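Inicio | Cuaderno | Montaje | Datos | Archivo

Cuaderno de taller — célula bimanual Castaño
Octubre, entrada de la tarde

Sigo con la recogida de demostraciones para la política a dos brazos. El lote de esta semana lleva el nombre interno Killunness y se guarda en el repositorio Voter, en la misma carpeta que el anterior, con sufijo propio. Objetivo de la sesión: episodios teleoperados de manipulación sobre tablero blanco con el cordón rojo y los bloques. El cordón es el elemento difícil.

Configuración al arrancar, 15:40:

- Cámara fija y cámaras de muñeca sincronizadas por software. Deriva comprobada con el parpadeo de un LED antes de empezar.
- Ganancia de los maestros sin cambios respecto al lote anterior.
- Objetos distractores al fondo de la mesa: cuenco azul claro, caja de madera con cajón, taza rosa, bandeja. No intervienen en la tarea, pero se dejan a la vista en todos los episodios.
- Tapete negro debajo. El tablero no se fija.
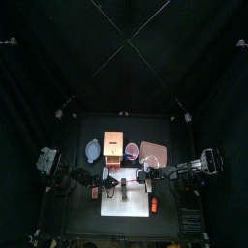 La posición inicial de las pinzas se aleatoriza a mano, dentro de una banda estrecha. Conviene no estrecharla más: con el lote anterior el modelo aprendió la pose de partida casi de memoria y, si se le desplazaba un brazo, repetía la trayectoria entera con el mismo desfase.

Grabados 53 episodios. Descartados dos por pérdida de paquetes en el brazo derecho (hueco en el flujo articular, vídeo correcto). Los he marcado como no válidos en el índice en vez de borrarlos; el vídeo puede servir para el codificador visual.

Duración media por episodio, 27 segundos. Sube bastante cuando hay que volver a coger el cordón. No recorto esos reintentos: son la única fuente de recuperación que tenemos y en el lote anterior apenas había.

Problemas:

1. Autoexposición en las cámaras de muñeca. Con el tablero ocupando casi toda la imagen, el tapete se va a negro y se pierde el detalle de los objetos oscuros. Paso a exposición manual a partir del próximo lote. Este se queda como está; cambiarla a mitad de sesión sería peor.

2. El cordón, visto desde la muñeca, se reduce a una línea muy fina. A la resolución de entrada de la red (la reducida, no la de grabación) en algunos fotogramas desaparece. Pendiente probar un recorte central antes del reescalado.

3. Oclusión por los dedos. Cuando la pinza baja, la parte inferior del bloque más cercano queda tapada justo en el tramo que interesa.

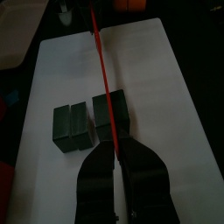
Vista de muñeca: bloques verdes sobre el tablero y línea roja entre los dos dedos.

Sobre el punto 3, la opción barata es confiar en la cámara fija para esa fase. La he mirado en varios episodios y el bloque se distingue, aunque con pocos píxeles. La otra opción es inclinar el soporte de muñeca, lo que obliga a recalibrar y deja el lote actual con una geometría distinta. De momento no toco el soporte.

Etiquetado: cada episodio lleva resultado, número de reintentos y un campo libre. En el campo libre he anotado las veces que el tablero se desplazó. La convención es marcarlo si el movimiento pasa de más de 2 cm, medido en la cámara fija contra el borde de la mesa. Por debajo de eso se ignora.

Exportación lanzada a las 18:10 con el conversor Trirkia. Avisa de marcas de tiempo duplicadas en el primer fotograma de cada episodio; ya lo hacía antes y no afecta al entrenamiento.

Pendiente:
- exposición manual en ambas muñecas
- prueba de recorte central
- revisar el conector del brazo derecho
- entrenar con y sin reintentos, misma semilla

Comentarios

banco_3: ¿Los episodios no válidos entran en las estadísticas de normalización? En el lote anterior se colaron y los rangos del brazo derecho salieron raros.

autor del cuaderno: No entran. El filtro va antes del cálculo. Lo dejo escrito en el índice.

pinza_izq: Para el cordón probaría a recortar la mitad inferior en lugar del centro. Los dedos quedan siempre abajo y el contacto ocurre ahí.

banco_3: El conector del brazo derecho ya dio guerra en el montaje. Mirad el prensacables antes de cambiar nada.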